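Bench notebook, wipe-down task
October 2023, Saturday

Third go at the hand-held rig and I'm still not convinced it earns its keep over just jogging the arm by hand and saving waypoints. 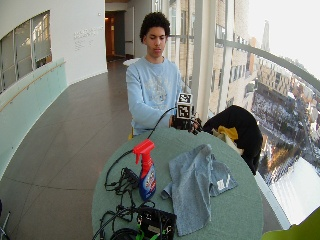
Aim for the day: get a clean set of wiping passes with the spray bottle and cloth, tags tracked the whole way through, finger channels logging alongside. Giang reckons once we have a decent pile of these the arm at home can copy them. Maybe. I've heard that about every input method we've tried since August, and the arm still can't fold a tea towel.

Pose log first. Longest unbroken run was 764 samples, then the track jumped. The shortest wasn't worth saving. Diễm Mạch says lighting, and she may be right, but that was also the explanation last time and we changed the exposure after that. I want to see one bad run under flat light before I sign off on it. My money is on the tag mount. If it flexes at all, the two tags disagree with each other and the solver splits the difference, so you get a pose that belongs to neither. Must plot them separately.

Finger channels: 672 on the index at rest, which matches what Phúc got. Curl it and it climbs nicely. Let go and it comes back to somewhere near where it started, but never the same somewhere. Phúc calls this settling. I call it drift until I see it settle. Thumb is better behaved.

Cable is a nuisance. It drags on the wrist when you reach, and you end up moving like a person with a cable on their wrist, then that goes in the data. Thiện wants to go wireless. I'd say no for now: more latency, a battery to charge, and one more thing to blame. A strain relief further up the forearm would cost nothing and I'd like to try that before anyone orders parts.

Connectors. The green connectors are fine if you do them up properly. One ground had worked its way out again, same one as before. Ferrules on the lot, please. I know they're boring. Twisting the strands and hoping isn't a termination.

Software: Pladora build (our logger, for anyone reading this cold) dropped 2 sessions at save. Files there, nothing in them. Diễm Chu thinks the buffer flush only happens on a normal stop, and we'd been killing it from the terminal. Plausible. She's put in a handler. Haven't tested it with the power yanked, which is how it'll fail next.

On the trigger: squeezing the sprayer is the hardest part to capture and everyone keeps skating past it. The tags tell you where the hand is. They tell you nothing about how hard it's pulling. Giang's answer is that the arm can just close until it stops. Close on what, at what force? I'd like a number. Tried 1000 as the upper limit on the finger channel and it clipped on a firm squeeze, so that limit is wrong to begin with.

To do
- plot upper and lower tag separately, same run
- stiffer mount, printed solid
- ferrules, all grounds
- strain relief on forearm
- raise clip limit, redo squeeze test with the bottle full and then near empty
- pull the plug mid-session and see what the logger leaves behind
- ask Thiện where the spare Lorkell board got to

If the tags still split with a stiff mount then I'll owe Diễm Mạch a coffee and we can talk about lights.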